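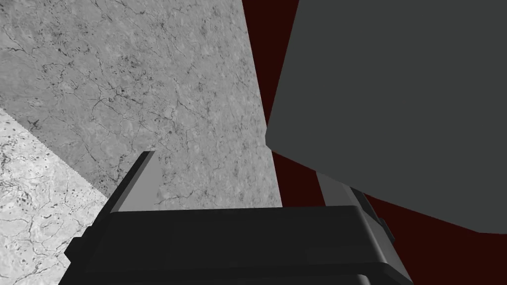
Stodora evening talk – "Why your bread tastes like your kitchen"
Speaker notes, 36 slides, keep moving!

Opening

Hello, thank you for having me. Ask for hands: who has kept a sourdough starter alive for a month? A year? Who has killed one? (Leave room for laughter. Put my own hand up for the last one.)

Say who I am. Muthoni Koech, baker at Kombo, before that nine years teaching high school biology. I still get excited about yeast in a way my family finds tiring.

Slides 2–7: What's in the jar

Flour and water. No packet, no powder. The yeast and bacteria come in mostly with the flour, and some come from the baker's hands and the room. I love this part so slow down here. Two groups living together: wild yeasts making the gas, lactic acid bacteria making the sour. Many of the bacteria eat maltose that some of the yeasts leave alone, so they can share a meal without fighting over it.

Pass the two jars around now, rye on the left side of the room, white wheat on the right. Tell people to smell before they look. Rye should be getting yogurt and green apple. Get them to shout out words. Last time somebody said "new tennis balls" and I wrote it down.

Slides 8–15: The notebook

Gitau Kinyua gave me this idea when I started at Kombo. Write down every feeding. Time, flour, water, room temperature, how high it rose. My first notebook has 364 entries and most of them are boring, and the boring ones are the best evidence I have!

Show the graph of summer against winter. Same flour, same jar, and the rise takes more than twice as long in the cold months. People blame the starter when the kitchen is what changed. Point at the dip in April – that was the week the heating went off and I nearly threw the whole thing out.

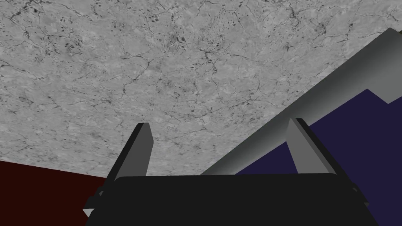
Slides 16–24: Feeding, and what to do when it goes wrong

Ratio first. Equal weights of starter, flour and water if you bake often. More flour and water if you want it to wait for you. Do the sum on the board with the bakery batch: 610 grams of ripe starter, and ask them how much to keep back. Someone always wants to keep all of it.

Gray liquid on top: hungry, pour it off or stir it in, feed it.
Smells like nail polish remover: very hungry, feed it twice today.
Pink or orange streaks, or fuzzy mold: throw it out, no heroics.

Drink some water here. I always forget.

Slides 25–31: Cold dough

The fridge slows the yeast down more than you'd expect and flavor keeps building. Cut open the two loaves, same-day and overnight. Hold the slices up to the light so the back row can see the crust color. Hand out samples (butter is in the cooler bag, salted and unsalted, Litero tubs).

If we're running late, skip 29 and 30. Don't skip the samples.

Slides 32–36: Take some home

There are small jars by the door, please take one. Feeding card is under the lid. Mention the Hevier baking group, which meets at 4 p.m. and is very kind to beginners.

Questions. Likely ones: can I use chlorinated tap water (usually fine, let it stand if you're worried), can I freeze it (yes, some of it will come back), does it need a name (mine is called Uncle).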